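# Gallery: the long room at Nalach, December

Welcome to the page of the long room. For those who have not visited us yet: it is the ground floor room on the courtyard side of Nalach, and for most of December we were busy with putting it in order. People who helped us have asked where they can see how it went, and people who could not come have asked the same. So I write down here what was done, area by area, and I try to keep it short.

I should say first who was there. Rianne Prins made the plan and drew it on the back of an old calendar. Teun Brouwer and Wafula Kioko did the heavy lifting. Zaid Nseir took care of everything with a plug. I did the labels and the soup, and I am also the one who is writing.

**The entrance**

We started with the coats. Before, they hung on four different places and the wet ones dripped on the paper supplies. Now there is one rail on the left when you come in, with a rubber mat under it. Please put your boots on the mat and your umbrella in the tall bin. The shelf over the rail is for hats and gloves only. Whatever remains there at the end of the month goes into the lost-and-found box, and that box is already quite full.

**The shelves**

The shelves on the long wall were the biggest work. Rianne wanted to empty them completely before anything went back, and she was right, although at nine in the evening I did not agree with her. We found three sets of the same drill bits, a tin of paint from before the renovation and a very good Brorkesus clamp that Teun was missing since the spring. He was so happy that he went home early.

The order is now like this: daily things at eye height, heavy things on the bottom, and things we need only in summer on the top. The labels are white with black letters. If you take a box down, put it back with the label to the front. I printed 400 labels and used 328, so there are enough left for anyone who wants to do the same with the cupboard in the kitchen.

**Cables and sockets**

Zaid spent two afternoons only on this. He took out every extension cord, tested it and wound it up again properly – in loops, never around the elbow. The ones that failed were cut through, so that they cannot come back by accident. The good ones have now a piece of tape at each end with the length written on it. He asks all of us to follow a few points:

- Unplug by the plug, not by the cord.
- Leave some slack where a cord goes over the side of a table.
- Do not pinch a cord under a table leg or a door.
- Bring a doubtful cord to Zaid, also if it "still works if you hold it a bit".

He also marked the sockets on the courtyard wall with numbers, which match the numbers in the fuse box. When something trips, you can now find it without walking up and down with a lamp.
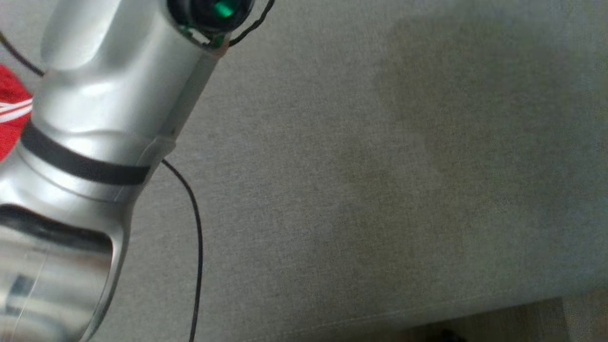 The work surfaces were next, and for those we needed more patience than strength. There was old glue on them, tape residue, and rings from many cups of coffee. Wafula tried warm water with soap first and it took away more than we expected. For the glue he used a plastic scraper, held quite flat, and a little cooking oil that stayed on for half an hour. After that he washed again with soap. He does not recommend the orange cleaner that we had in the cupboard. It smells very strong and it made one corner dull – you can feel it with your hand if you know where it is.

The habit we would like to keep is simple. When you finish for the day, wipe your part with a damp cloth and then with a dry one. The cloths are in the basket by the sink. The used ones go in the bucket, and whoever sees that the bucket is full takes it to the laundry in the basement. Until now it is mostly Josefien Verschueren who sees it, and I think the rest of us could look a little bit more often.

**The floor**

We swept, we vacuumed and then we mopped two times. The water of the first time I will not describe. Under the radiator we found a key, two foreign coins and a button. The key is hanging at the office and has no owner so far. It is small and flat, maybe from a bicycle lock or a mailbox.

Rianne put tape on the floor for the path from the door to the back exit. This path has to stay free at all hours, also when you are "only for a minute" unloading something. The fire inspection asks for it, and with a trolley it is much more comfortable too.

**The kitchen corner**

It is a small corner but everybody has an opinion about it. The kettle moved to the right side of the sink, the cups went on hooks, and the tea is in the drawer together with the sugar. The old microwave was given away. We bought a second-hand one from Bautista, the shop near the bridge, and they gave us a turning plate that fits for free. In the fridge, please write your name and the day on your food. What has no name will be thrown away, also if it looks tasty.

**What it cost**

Some members asked, so I put it openly. All together we spent 1,235 dollars, including the coat rail, the microwave, the paint for the back wall, the storage boxes and the rental of the van. The boxes were the most expensive part. We bought 14 big ones from Koruvent with lids that click shut, and they stack very well as long as you do not mix them with the older type.

**Still to do**

The back wall needs a second layer of paint, and the colour has to be mixed again in the store. The blind of the second window is stuck halfway. Teun has an idea about it and he wants a person with long arms to hold the ladder. There is also a pile of books beside the door that are free to take, mostly manuals and some novels in Dutch.

If you have photos of your own from these weeks, you can leave them on the computer in the office, in the folder with the name of the room. Please write who took them, so I can put the name on the page. And if your own name is missing from this text, or I wrote it wrong, leave a note for me on the board by the coat rail and I will correct it.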